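Small things, one box: sorting out the odds and ends at Ashby

19 Apr 2023

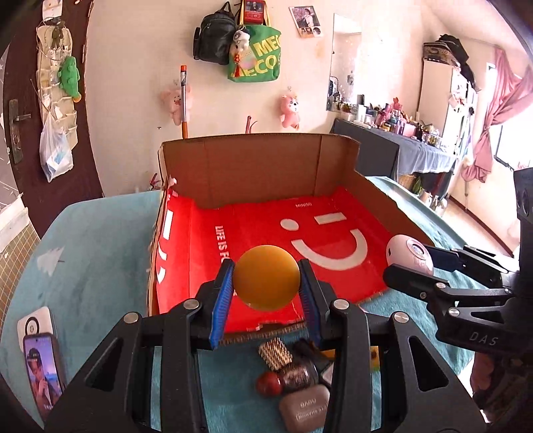 Most of the questions we get at the Ashby swap room are about small things. Furniture looks after itself, more or less: people see a chair, they want it or they don't, and it goes. Small things are harder. They come in at the bottom of bags, they roll under the shelving, and by the end of a month there is a drawer full of them. For the spring sort we have gone back to using plain cardboard boxes on the table, opened at the top, with one box for each kind of item. Shop packaging does very well for this. The one with the red MINISO panel inside and the winking smile is a good size for balls and other round things, which will not stay put on a cloth and need a tall side to stop them. An orange-yellow ball like that one goes in the box first, and the rest of the pile can wait in front until it has been looked at.

The pile in front is the important part. We used to tip everything straight into boxes and sort it later, and later did not come until December, when we had 849 loose items to go through before the room closed for the holiday. This time we are doing a handful at a time. Take out what will fit in a small space on the table, deal with it, then take out some more.

The order we use is as follows.

Round things first. Balls, beads, marbles, anything that moves when the table is knocked.

Cases and containers second. Open each one before it goes anywhere. We have found earrings, a door key and a set of spare fuses inside cases that were about to be given away. Anything of value goes to the desk in an envelope with the date on it and is kept for 9 weeks.

Textured and decorated pieces third. Beaded and woven items catch on each other, so lay them flat and do not stack them.

Everything else last. If you can't say what something is, put it in the tray marked Unknown. Please don't guess. A part that looks like rubbish may be the missing foot of a lamp that is sitting on the shelf.

A word on the cloths. The sorting tables at Ashby have hard tops, and small glossy items slide about on them and get scratched. A plush cloth fixes this and keeps the noise down. The turquoise one with the fir tree is a winter pattern but it is thick and it washes at forty, and we will go on using it all year. If you have an old throw or fleece blanket at home that you no longer want, we could do with four more. They should be big enough to hang over the edge of a small table. Thin sheets are no use for this as they ruck up.

Labels go on the outside of the box, on the long side, in thick pen. Write what is in it and the table it came from. Sticky labels fall off cardboard in the damp, so write directly on the box. When a box is full to a hand's width from the top, close it and start another. Overfilled boxes split at the bottom corners and we lost two that way last spring.

Full boxes from Ashby go over to the Farkesar store, where they are put out on the low shelves by the door. Toys and games are kept back for the Grovetti playroom, which has asked for soft balls in particular and does not want anything with small parts. Broken items that can be taken apart go to the Sterus repair bench. Please tape loose screws to the item they belong to.

So far this month 583 items have been sorted, and the drawer under the window is clear. The two drawers beside the sink are next, followed by the biscuit tins. The room is open for sorting on the usual mornings and there is no need to book. Bring a pen if you have one, and reading glasses if you use them, as some of the lettering on the smaller cases is very fine.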